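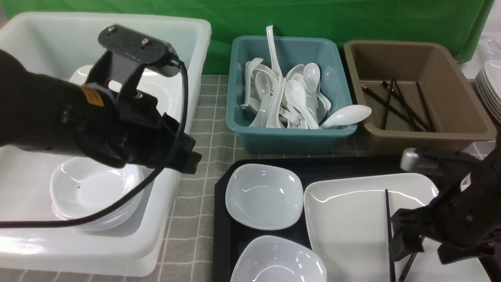 Home Products Dealers News Support Contact

Trulex presents the Pliravmont wading pack for river and shore anglers

06/12/2024 - Trulex, maker of fishing accessories, announces today the Pliravmont, a new chest and hip pack for anglers who walk in the water and do not want to carry a full bag. The pack is available now from the dealers of the company, and from July it will be sold also through the Owino online shop.

The Pliravmont can be worn in 2 ways. With the wide strap it sits high on the chest, so the angler can change a fly or a lure in deep water. When the strap is removed, the same pack closes at the hip with a belt. The change is made with two side buckles, which are large enough to use with cold fingers or thin gloves.

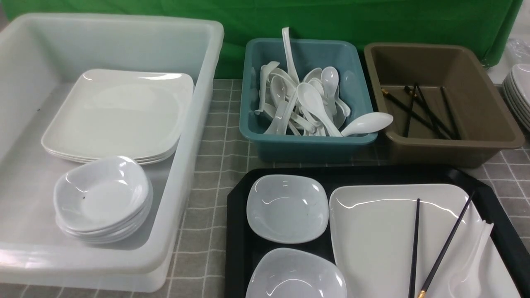 The main pocket has a roll top and welded seams. It is made for lure boxes of medium size, a phone and a light rain jacket. The front pocket opens downward and becomes a small work table, held by two cords. On its inner side there is a foam patch for hooks and flies, and this patch can be taken out for drying. Pliers and line cutter have their own place on the right side, and the landing net hangs from a metal ring on the back.

Before the start of production, the pack was tested for 208 days on the river Jorkov, in spring flood as well as in summer low water. After the comments of the testers, Trulex made the neck part softer and moved the net ring lower, where it does not catch on branches. 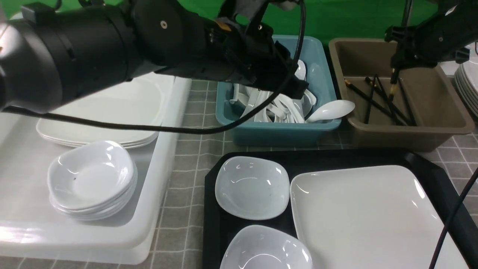
"Many anglers told us that their old pack was good on the bank but a problem in the water," the company says. "We wanted a pack that stays quiet when you cast, and which you can open with one hand."

The Pliravmont comes in olive and in gray, in one size, with a belt extension for use over winter clothing. The guarantee on seams and buckles is 2 years. Spare buckles, foam patches and straps can be ordered separately. At the start, the pack is in stock at over 300 dealers.

Dealers who wish to receive a sample for their shop can write to the Trulex sales office through the contact form.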